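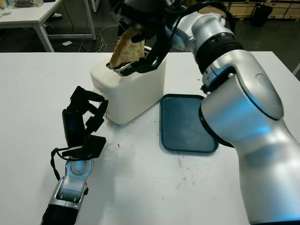

Plirkstead House
Staff Kitchens and Serving Areas
Countertop Appliance Inspection: Toasters
Form 3361, November round

Scope

This checklist covers every toaster kept for shared use in the staff kitchens and on the serving counters. It is to be completed by the building services inspector once each quarter and whenever a toaster is moved to a new counter. Toasters brought in for private use are not permitted and are not inspected. They are to be removed and held at the front desk.

Each item is marked Pass, Pass with comment, Fail, or Not applicable. Any Fail in Section A takes the toaster out of service at once.

Location: Room 203, second floor kitchen
Appliance: Toaster, asset tag 29
Last inspection: August
Time of inspection: 10:15 a.m.

Section A. Electrical

A1. Plug is whole, with no cracks, scorch marks, or bent prongs.
Pass.

A2. Cord is free of cuts, flattening, and tape repairs along its full length.
Pass with comment. The cord is sound, but it had been wound tightly around the base. Cords are to be laid loosely behind the appliance.

A3. Appliance is plugged directly into a wall outlet. No extension cord or power strip is in use.
Pass.

A4. Outlet has ground-fault protection, and the test button trips it.
Pass. Tripped and reset twice.

A5. Cord does not cross the sink, the stove, or a walking path.
Pass.

Section B. Condition and operation

B1. Outer casing is free of cracks, melted areas, and loose panels.
Pass.

B2. Lever goes down smoothly, stays down under power, and releases at the end of the cycle.
Pass with comment. The lever released correctly on all three trial cycles. On the second it was slow to catch and had to be pressed again. Recheck next quarter.

B3. Cancel button stops the cycle immediately.
Pass.

B4. Browning control turns and its markings can be read.
Pass with comment. The markings are worn between the middle settings. This does not affect safety. A replacement label has been requested from Grustero under parts order 440.

B5. Bread does not jam at standard slice thickness.
Pass.

B6. Appliance stands level and does not slide when the lever is pressed.
Fail. One rubber foot is missing from the rear. The toaster may remain in use until the foot is replaced, provided that it is kept well back from the counter edge.

Section C. Cleanliness

C1. Crumb tray is present, seated correctly, and emptied.
Fail. The tray was seated correctly but had a thick layer of crumbs, some of them darkened. It was emptied during the inspection. The kitchen log shows no entry for this task since the previous round.

C2. Slots are free of lodged bread, paper, and foil.
Pass.

C3. Counter beneath and beside the toaster is wiped and free of crumbs.
Fail. Crumbs and small dark smudges were scattered on the counter beside the appliance and in front of the tray. The toaster should be unplugged, allowed to cool, and lifted clear before the counter is wiped.

C4. Serving trays stored nearby are clean and are not used as a stand for the appliance.
Pass.

Section D. Surroundings

D1. Clear space is kept above the toaster, with no shelf, cabinet, or curtain directly overhead.
Pass.

D2. Paper towels, napkins, and bread bags are stored away from the toaster.
Fail. An open roll of paper towels stood against the side of the appliance. It was moved to the wall holder during the inspection. The same finding was recorded in August.

D3. Fire extinguisher is in place, charged, and reachable without passing the appliance.
Pass.

D4. User notice is posted and legible.
Pass with comment. The notice is the older version and still lists Girnier as the repair contractor. The current contractor is Bălan. Replace the notice.

Wording required on the posted notice

Do not leave the toaster unattended while it is on.
Do not insert metal utensils into the slots.
Unplug the toaster before removing stuck bread.
Do not toast bread that has been buttered, filled, or glazed.
Empty the crumb tray at the end of the day.
Report smoke, sparks, or a burning smell to the front desk.

Result for this appliance

Retained in service with corrections required. No failures in Section A.

Corrections

B6: Fit replacement foot. Assigned to Bălan. Due before the next quarterly round.
C1: Resume daily emptying of the crumb tray and record it in the kitchen log. Assigned to kitchen cleaning staff. Effective immediately.
D2: Keep paper goods in the wall holder. Assigned to kitchen cleaning staff. A third finding under this item will be referred to the facilities office.
D4: Post current notice. Assigned to building services. Due within the month.

The completed form is to be kept in the kitchen binder until the next round, and a copy is to be sent to the facilities office.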